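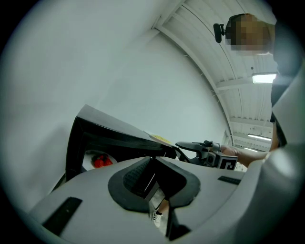 **¿Cuánto hay que esperar antes de usar el deshidratador Nanis por primera vez?**

Lo que dure un ciclo en vacío, que son 105 minutos, más el rato de ventilar la cocina. El olor del primer encendido es normal y se marcha solo, aunque no tenga prisa.

## 3. Puesta en marcha

### 3.1 Colocación

1. Ponga el aparato sobre una superficie plana y firme. La lavadora es plana, pero de firme tiene poco.
2. Deje 19 cm libres por detrás. El aire caliente tiene que salir por algún sitio, y suele elegir el papel pintado.
3. Enchúfelo directamente a la pared, sin alargador ni regleta.

> **Precaución:** no tape la rejilla trasera. Un paño de cocina puesto «solo un momento» también la tapa.

### 3.2 Ciclo en vacío

1. Introduzca las bandejas limpias y cierre la puerta hasta oír el clic.
2. Gire el mando a la posición máxima y pulse **Inicio**.
3. Abra una ventana.
4. Cuando suene el aviso (lo oirá usted y lo oirá el vecino), espere a que se pare el ventilador antes de desenchufar. 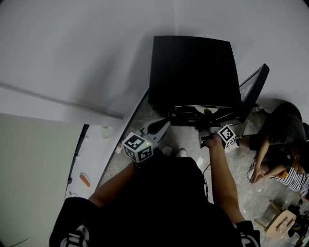
Si el ventilador sigue girando pasados unos minutos, tenga paciencia: se detiene cuando la cámara se ha enfriado, y de eso decide el termostato. Pulsar **Inicio** repetidamente no lo convence.

### 3.3 Primera tanda de fruta

1. Lave la fruta, séquela bien y quítele las hojas.
2. Córtela en láminas del mismo grosor. Las gruesas tardan más y las finas acaban como confeti.
3. Reparta unos 190 g por bandeja, sin amontonar.
4. Seleccione el programa **Fruta** y anote la hora. Dentro de un rato jurará que lo puso antes.
5. Intercambie las bandejas de arriba y abajo a mitad del programa.

**Nota:** la fruta recién salida parece más blanda de lo que está. Déjela enfriar en la bandeja antes de juzgarla.

### 3.4 Si no arranca

- **Luz apagada:** revise el enchufe. Después, vuelva a revisarlo.
- **Luz intermitente:** la puerta no ha hecho clic.
- **Código 125:** falta una bandeja o está puesta al revés. El tope va hacia el fondo.

Para repuestos, escriba al servicio técnico de Haslinger, a la atención de Leonie Rüegg, e indique el número de serie grabado en la base. Vacíe el aparato antes de darle la vuelta para leerlo.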